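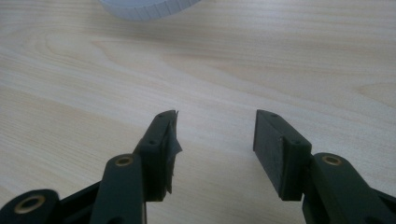 *Hand-held gripper open over the tabletop. Left pad covering torn, right pad bare.*

# Grokenard Gripper Budget Notes

3 min read

Planning data for anyone pricing a small fleet of hand-held grippers. We love these tools – they are cheap to build and easy to fix – but our first budget missed a lot of small stuff, so the numbers we wish we'd had are in this repo.

Last updated Wednesday, November 6, 2024.

## What's in it

- `parts.csv`: 108 rows, one per line item, with supplier, unit price and lead time
- `wear.csv`: pad covering changes logged in October
- `plan.csv`: our order plan for 9 grippers

## Budgeting tips

Put finger pads and pad coverings on their own line! Coverings fray and peel long before the fingers need replacing, and we had them buried under "misc." Ask for brass inserts and screws by the bag. We buy ours through Pernov, and a bag lasts through several builds.

Order 2 complete spare finger sets up front. Swapping a whole set keeps the work moving while somebody re-covers the old one at the bench, and it has been our best purchase so far.

Dostetti quoted seven weeks on molded links, so we print ours for now. Both prices are in `parts.csv` if you want to compare.

## Known gaps

Labor is missing. Shipping is only filled in for the Pernov orders. Prices are before tax.

Corrections are very welcome – open an issue with the row number and the new price.

## Related

- Nepia tabletop task list
- Grokenard print settings for finger links
- Dostetti quote comparison sheet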